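[plenlow-users] Re: Flicker compensation and exposure drift on long captures

List: plenlow-users
Date: September 2019
Subject: Re: Flicker compensation and exposure drift on long captures

> We are still getting banding under the Dilex panels with the
> shutter on auto. Setting anti-flicker to 60 Hz made it worse.
> Is the fix in the April build, or do we have to replace the
> lights? Also, dark backdrops come out as grey mush whatever
> we do with the gain.

Two separate problems, so I'll take them in order.

Banding first. Mains here is 50 Hz, so the 60 Hz setting is the wrong one for you and will beat against the lamps. Set it to 50 and check that the value survives a restart. The April build writes it to the session file but does not read it back until the camera is reopened, so a change made from the menu can look as if it has been ignored. Close the device, reopen it, then look at the status line.

If the bands persist at 50 Hz, the dimmer is the likely culprit. Cheap panel drivers dim by chopping the output, and the chopping frequency has no fixed relationship to the mains. Run the panels at full output and bring the level down with diffusion or distance. We went through this with the Nepia drivers and ended up bypassing the dimmers altogether. There was no need to replace the fittings.

On the backdrop: auto exposure is metering the whole field. When most of it is black cloth, the algorithm lifts everything to reach its target grey, and the noise floor comes up with it. 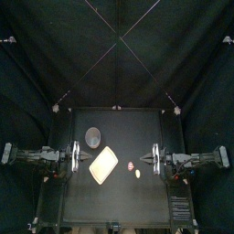
Black fabric on three sides and overhead, dark tabletop.

Switch metering to the centre region, or preferably go to manual. My usual procedure is to put a grey card where the subject will be, let auto exposure settle on the card alone, read off the shutter and gain, and lock both. White balance gets locked at the same time. If you leave it floating, the colour of the cloth will wander over a long capture and no amount of grading will bring it back cleanly.

Keep gain at 4 dB or below if you can. Above that the shadows start to show column noise, and the encoder spends its bits on the noise instead of the subject. At 24 frames per second you have plenty of shutter time to play with, so use that before you touch the gain.

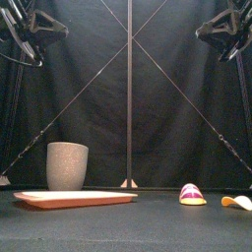
The other thing worth checking is the black level offset. Trukance changed the default in their driver, and older Plenlow session files carry the previous value across without a warning. The symptom is a backdrop that never reaches zero even with the lens cap on. Cap the lens, open the histogram, and raise or lower the offset until the peak sits just clear of the left edge. Don't clip it, or the denoiser will misjudge the floor.

> Would a longer GOP help with the mush?

Slightly, but fix the exposure first. I run a keyframe every 2 seconds and have found no benefit in going longer. Low bitrate in the shadows is a rate control matter, and the adaptive quantisation switch does more for it than keyframe spacing. It is off by default.

If none of this helps, post the session file and an uncompressed frame with the cap on. Please trim the log to the part after the device is opened. The archive rejects large attachments silently.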